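We're very pleased to tell you that the Clarkgate community choir now has 70 members on the books, up from 19 when your grant came through - a lovely jump for a neighbourhood our size. Sheet music and hall hire came to $1,035.
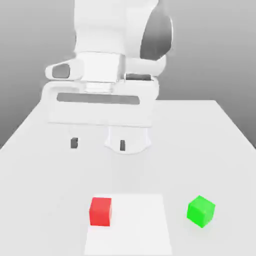

Bouchra Radwan told us she'd like more songs in the lower range, and that the evening practices finish a bit late for her bus. We've moved the finish to 8:30 and are hunting for alto parts. The June concert program should be with you shortly.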